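Friday, October 1, 2021

**To:** Solène Millet
**From:** Yaqin Cai
**Re:** Cirnar, second progress report (good practice for handheld gripper demonstrations)

Dear Solène,

Thank you for your patience with this one, and for the very kind note you sent after the last report, which I read out to everybody over lunch. You asked for something a bit less formal this time, with more of the thinking in it and fewer tables, and I'm only too glad to oblige. The numbers that Grarkeck needs for its own books are in the spreadsheet I sent separately, so what follows is mostly the story of how our rules have come along over the summer and where they still creak.

### Where we had got to

When we last wrote, Cirnar had a first draft of its house rules for recording demonstrations with handheld grippers, and very little evidence that anyone could follow it. It ran to 47 rules, written mainly by me, and I was rather proud of it. Then in August we handed it to people who hadn't helped to write it, and it came back covered in pencil! Several of my rules said the same thing twice in different words, a couple contradicted one another, and one referred to a form we had stopped using in the spring. We have now cut it down to 15 rules that have to be followed every time, with everything else moved into a guidance section which people can read once and come back to when they are stuck.

I think that is the single most useful thing we have done since the grant began, even though it looks like less work on paper. A person with a gripper in one hand can't be leafing through a booklet.

### What the rules now cover

The first group is about the workspace. The table is to be set out before anyone picks up a gripper, the objects for the task are agreed and written down, and whatever doesn't belong to the task is either taken away or noted. Cables get a rule of their own. We had originally asked for "tidy" cabling, and it became plain that everyone has a different idea of tidy, so the wording now says that no cable may cross the path of the person demonstrating unless it is covered or taped down. We are not there yet in our own room, I'm sorry to say. Covers are on order, and I've put the cost under sundries.

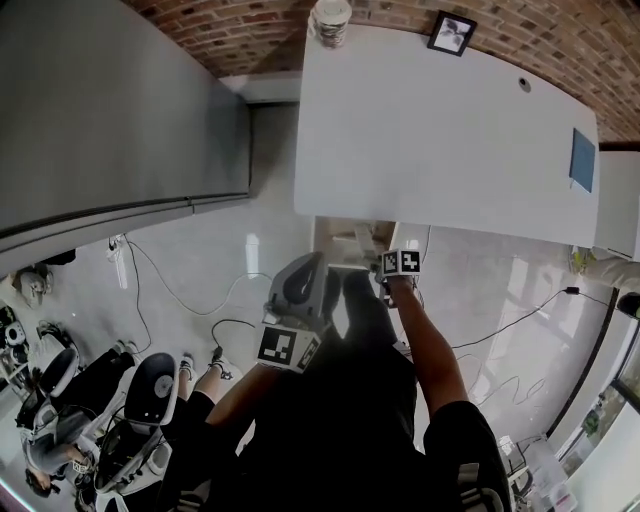 The second group deals with the markers, and this is where we spent most of our time. Every marker cube must be checked before a session for scuffs, lifting corners and looseness, and the check has to be signed by the person who made it. Hands are the other trouble. It's the most natural thing in the world to let your fingers stray over a printed face when you are concentrating on something else, so the guidance now has a page on how to hold things, and new people practise it for a little while before we keep anything they record. Vass, who are trying the rules out alongside us, suggested that a recording should be paused and restarted if a marker has been knocked, where our draft had allowed people to carry on and make a note. They were quite right, and we have taken their wording almost as it stood.

The third group is about people. Anyone in the room during a recording has to know that it's going on and have agreed to it, and that includes those who are only sitting nearby or passing through. We had some lively conversations about this one! A few colleagues felt it was heavy-handed for a room where everybody knows everybody, but I'd like the rules to work somewhere less cosy than ours, and in the end we settled on a short consent sheet that lasts a month and can be withdrawn by a word to me.

### How it has gone in practice

We have recorded 1712 demonstrations under the shorter rules. Of these, 112 were set aside at review, mostly for hidden markers and for sessions where the signed check was missing. I don't want to make too much of that figure, as our reviewers were learning as well and were probably a little strict to begin with. The missing signatures bother me more than the hidden markers do. The sheet lives in a folder at the far end of the building, and we really ought to have thought of that.

Okex have asked whether they might adopt the rules as well. I've said yes in principle, with the warning that the section on storage and retention is still thin. I'd be grateful for your view on whether Grarkeck minds our sharing a draft before it is finished.

### Next steps

- Move the check sheet into the room, and try a version on a clipboard.
- Finish the storage section and send it to Vass for comment.
- Fit the cable covers, then walk through the workspace rules again with fresh eyes.
- Write a one-page summary for visitors.

We are slightly under budget on staff time and slightly over on printing, and I don't expect to ask for anything further before the next report. If you'd like to come and see a session, do let me know which week suits you and I'll send the consent sheet ahead.

With very best wishes,
Yaqin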